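Toaster oven on a shared kitchen circuit, breaker trips at breakfast

Posted in: Home Wiring / Kitchens

kinmont_dave
The counter outlets in my kitchen are on one 15 amp circuit, which also feeds the dining room. House is from the 60s, original panel. When the toaster oven and the coffee maker run together the breaker goes after four or five minutes. The coffee maker is rated 900 watts. The nameplate on the oven is worn off. Can I just put in a 20 amp breaker?

ptanasarn
No. The breaker protects the wire. If the circuit is 14 gauge, 15 amps is the limit regardless of what you plug in. Pull the cover on one outlet with the power off and read the cable jacket if any of it is visible.

Most toaster ovens of that size draw between 1200 and 1800 watts. Take 1400 as a middle value. Add 900 and you have 2300 watts, or a little over 19 amps at 120 volts. A 15 amp breaker will hold that for a few minutes and then open on the thermal element. Your breaker is doing its job.
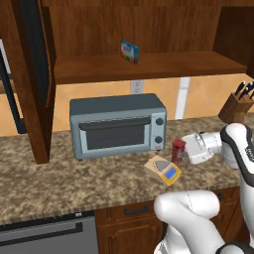

The second thing to look at is the thermostat duty cycle. During preheat the elements stay on without a break. Once the oven is at temperature they cycle, and the average load drops, but the peak when they are on does not. If you start the coffee after preheat you may get away with it. I would still not plan a kitchen around that.

ranix_51
Disagree on the duty cycle part. The thermal element responds to heating over time, so the average matters a lot. I ran an 800 watt kettle and an oven on the same 15 amp circuit for six years and never had a trip once the oven was warm.

ptanasarn
It matters for whether the breaker trips. It does not make the circuit adequate. You were also running 100 watts less than he is.

isia_r
What else is on the dining room side? I had the same complaint and found a 320 watt dehumidifier in the corner that everyone had forgotten.

kinmont_dave
Cable says 14-2. Dining room has a lamp and a router, nothing big.

ptanasarn
Then the 20 amp breaker is out. Run a new 12 gauge circuit to the counter and leave the old one for the dining room. Check local code on GFCI and AFCI before you buy the breaker.

ranix_51
Or move the coffee maker to an outlet on another circuit. Costs nothing.

kinmont_dave
Coffee is in the laundry room for now – that one is on its own 20. Getting a quote for the new run in March.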